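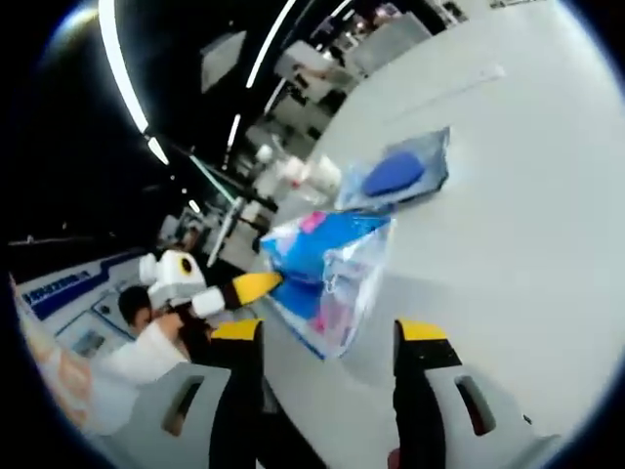
The last shop in Skukirik

When I first came to live in Skukirik, I did my shopping in Trultavness, as everybody with a car did. The supermarket there is large and bright, and I was always home again before I noticed that I had spoken to no person at all. Then my car broke down in August and I had to walk to the village shop with my bag.

The shop is one room with two windows. It sells bread, milk, candles, rubber boots and sweets by weight, and the post is also kept there behind the counter. I asked for rice. The woman at the till wanted to know for how many people, and whether I was the one who had bought the house with the bad roof. I was.

According to the parish book, 1,423 people lived here in the years when the brickworks was open. At that time there were a butcher, two bakers and a man who repaired only clocks. Now the brickworks is a field with very good blackberries, and the shop has stayed alone. Drukus, the firm which brings the dry goods, wanted to stop its deliveries three winters ago, as the orders were too small. The village then agreed that 100 households would order their flour, sugar and coffee together. The lorry still comes.

I do not want to make the place more beautiful than it is. The tomatoes are hard in winter, the coffee costs more than in town, and if you want any spice besides pepper you must ask one week before. I once asked for cardamom, for a Mughal dish with lamb that I like to cook, and by the next morning three neighbours knew of it. One of them came to dinner.

My car was repaired long ago. I drive to Trultavness for paint and for the dentist, and sometimes I pass the supermarket and go in for cheese, because the cheese is better there. For the rest I walk down the hill before noon, when the bread is still on the shelf and there is usually a queue.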